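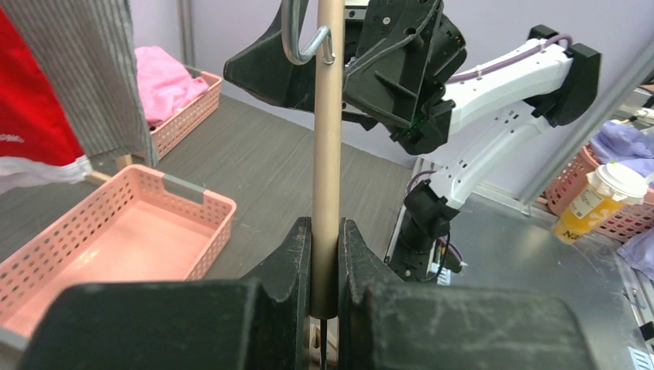 Pink baskets, a beige metal pole, one red garment up and the rest still to go.

Hang or fold? An hour with Ilgın Bozkurt

February 4, 2018

Ilgın Bozkurt does not like the word laundry. "Laundry is the washing. I don't teach washing. I teach what comes after, the part where it sits in a basket for four days." She has been running Tadirside, her small clothes-sorting class, since September. Evenings mostly. Bring your own clothes, clean, in whatever state they came off the line.

I caught her between two groups so this is a bit quick. Notes typed up same night.

First thing she wanted to talk about was baskets. Low ones, plastic, with holes. Tall hampers she calls wells. "You drop a sock down there and you meet it again at Easter." Her rule is more than one basket, always, and one of them starts out empty. Things move from the full one to the empty one or they go on the rail. Nothing goes back. That's pretty much the whole method, she says, and people still pay for it.

Do they get it right away?

"No. They put it back. Everybody picks up a shirt, looks at it, puts it back in the same basket. I did it for years. My mother did it standing up with the radio on."

She grew up over a shop, her aunt Perihan Kaplan's, alterations and pressing. Hangers everywhere. It left her with opinions. Wire ones she will allow for a rail that is only for airing, overnight, thin things. For anything with shoulders, wood. Plain wood, flat arms, a metal hook that turns. She is not fussy about where they come from, hers were a job lot from a closing-down store called Ertürk, 142 of them in boxes, and she has been giving them away ever since to anyone who finishes the class.

And clips? Clips are for skirts and pants and that's it. She gets quite heated here. "People clip a sweater by the shoulders. Then they come and ask me why it has ears."

I asked if she ever hangs things just becuase it is quicker.

"All the time. At home, yes. Here I try to behave."
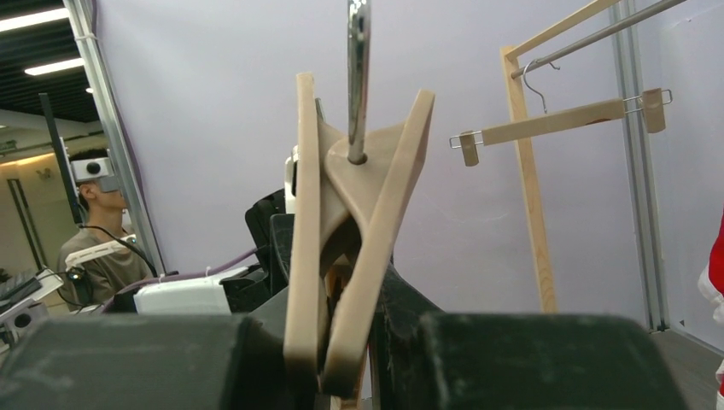
Serpil Baysal, though, thinks there is far too much fuss about wood, and told me so on the stairs: a hanger is a hanger, she has had the same plastic ones since she got married, and not one blouse has complained. What matters to her is the gap. If you have to push the clothes apart to get a new one in, you own too many clothes.

I put that to Ilgın when I got back in. She laughed, said Serpil is right about the gap and wrong about the plastic.

Back to the rail. She likes a free-standing wooden rack over a closet for sorting day. You can get to it from the front and the side – you can also see how full it's getting, and in a closet you can't, you shut the door on it. At the end of the session the rack has to be bare again. Clothes go home to their real place. A rack that stays loaded turns into furniture, her word.

Which brings us to folding, the part most people come for. And the part she cares least about, frankly. No origami. No standing things up in rows like file folders unless your drawer is the right height. She folded something for me while we talked and I couldn't tell you the steps, it was over so fast. What she does do every time is find the collar first. Collar, then shoulders, then the hem comes up to meet it. If you begin at the hem you get a lump.

Cotton knits are where beginners lose patience. They stretch where you pinch them and the hem walks off to one side. She says lay it down, stroke it flat with the side of your hand, leave it a second.
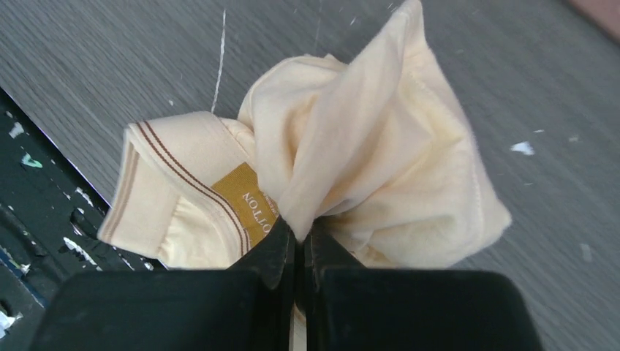 Then pick it up by two places, never one. One-point lifting is fine for getting it out of the basket and useless for anything else, the whole thing goes into a peak and you have to start over. She reads the labels too, not for washing, for deciding. Cotton can be folded and stacked, it forgives you. Anything slippery gets hung or rolled. Heavy knits folded, always, however nice the hanger is.

How long should a basket take? She won't say. A former student, Ye-rin Ko, timed herself through a whole winter's wardrobe and kept a log, 393 pieces, 46 of them given away. Ilgın has the log pinned up and rolls her eyes at it, but it is pinned up.

"Timing makes people throw clothes at the rail. I'd like them to go slow and finish. Finish is the thing."

Last question, towels. She groaned. Towels get a basket to themselves because they eat the room in it, you put one towel on top of your shirts and you think you have a full load and you give up. Fold them in thirds, leave them till last, dont let them near the good stuff. Same for anything fluffy.

Her next group was coming in by then, coats on, bags of clothes, somebody already asking where the clips were.
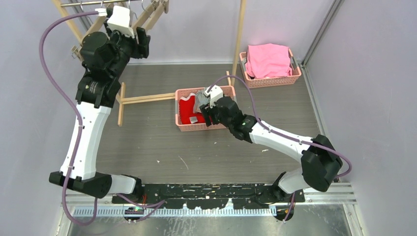

If you want to go

Tadirside, evenings, small groups. The fee is 232 for the full course, hangers included while they last. Bring one load of clean clothes and two baskets, low ones if you have them. Canan Avcı takes the bookings, best to call before noon. No ironing, so leave the iron at home.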